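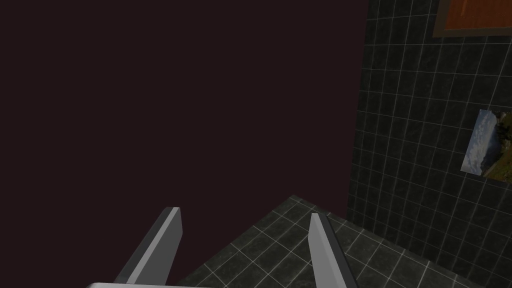 Dark panel, small square wall tiles, pale grout. A rendered interior.

I caught Rosimeire Macedo on a Sunday, with the currency markets shut for a few more hours and a big mug of coffee already half gone on her end of the call. She trades the Brazilian real and a couple of other emerging currencies for a small shop called Covberg, and I've wanted to talk to her ever since she got me out of a really dumb peso position last August (long story, my fault).

So I started with the thing everybody asks me by email: how big should a position be?

"Smaller than you want," she said, and laughed. "I risk half of what I did when I started. If I'm checking the price while I brush my teeth, it's too big."

She came up through Rindus, a brokerage where she answered phones on the overnight desk before anyone let her near a trade. I asked if that was boring. "Oh, I loved it! You hear people at their worst at 2 in the morning. One man called me to close a trade, called back to open it again, then called to ask if I thought he was crazy. I said I wasn't licensed to answer that."

We got into stops for a while, and this is where she got going. I told her I still move mine sometimes when a trade is going against me — not often, but I do it — and there was a long pause on the line.

"Okay, and how does that work out for you?"

Badly, I said.

"I once let a stop slide 50 pips and then another 80 on the same trade. Same afternoon! I was sure the central bank would come out and say something. They said nothing, they went home. I ate crackers for dinner and wrote the whole thing down in a notebook, and I still have the notebook."

These days she keeps her journal in Sadum, a plain little app she likes for being ugly and fast, and her charts are in Dursun. She looks at the weekly chart first, then the daily, and she mostly leaves the short ones alone. I asked about indicators and she made a noise I can't spell. She uses 2 moving averages and that's it.

What about news days? "I go for a walk," she said. "The spread gets so wide you could park a bus in it. Let other people have the first move, I'll take what's left." I pushed her a bit, because I do trade the news and sometimes it's the best part of my month. She shrugged that off. "Then trade it, but tell me your average over the year and leave out the story about the good one."

I went and looked up my average after we hung up. I'll save it for another post.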